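Mon 19 February

Sixty-three shirts today, of which I would show perhaps half to my mother. The target on the whiteboard says 800 by the end of the month and the tally underneath it says 695, in Thulani's handwriting, which makes every number look like it is running for a bus.

Started late. Ingeborg had sent round a new sheet of rules over the weekend, two pages, with a section on what counts as a fold. I had thought I knew what counted as a fold. A fold now begins when both grippers are clear of the cloth and ends when both are clear of it again, and anything in between that makes the operator swear is to be marked "recovery" and kept. She is very keen on recoveries. Her argument is that a machine which has only ever watched things go well will stand there like a guest at the wrong wedding the first time a sleeve flops over. I expect she is right. It does mean that my worst work is the most prized, and I have been producing a lot of it.

Black T-shirts all day. Last week was white ones and I complained about those too, but at least with white you can see where one layer stops. With black you are steering by creases and hope. Tshepo says the model will have the same trouble, so we had better give it plenty to chew on. Tshepo was not the one with his hands on the controls when he said this.

Between ten and lunch I got into something like a rhythm. Throw the shirt down, don't tidy it (rule four: no helping), settle the arms, press record, take the hem corner, bring it across, let go, look at what I have done, press stop. Then pick it up and throw it down again, differently. The throwing is harder than it sounds. After a while your arm learns one throw and every shirt lands the same way, neck to the left, looking resigned. Anathi noticed it in the clips before I did and sent me a row of nine starts that could have been the same start. So I spent the afternoon throwing left-handed, with my eyes shut for some of them, and Gert came in at exactly the wrong moment and went out again without asking. 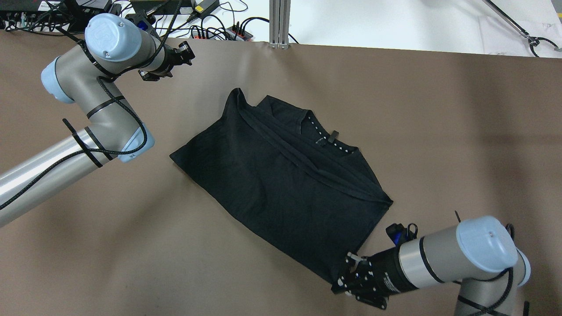
The collar is still what gets me. You can have the bottom half lying as flat as a letter and the neck will sit up in a little peak and refuse to join in. Go in after it and you drag the whole shirt with you. Leave it and Ingeborg writes "collar?" next to the clip, only the one word, and you feel it for the rest of the day. I have taken to leaving it until last and then pretending it was a decision.

Thulani wants us to move on to towels by May. I have never looked forward to a towel before. Four corners, no sleeves, no opinions.

Bad news from Mostwood, who say they would like the labels redone with left and right meaning the robot's left and right, and not mine. I sit facing the thing. I have had it backwards since I started, by their lights, and apparently Anathi can flip the lot with a few lines of code, so the only person put out by it is me. I spent the walk home working out which of my hands was which.

Had beans on toast. Clean washing in the basket, mostly shirts. Left it there.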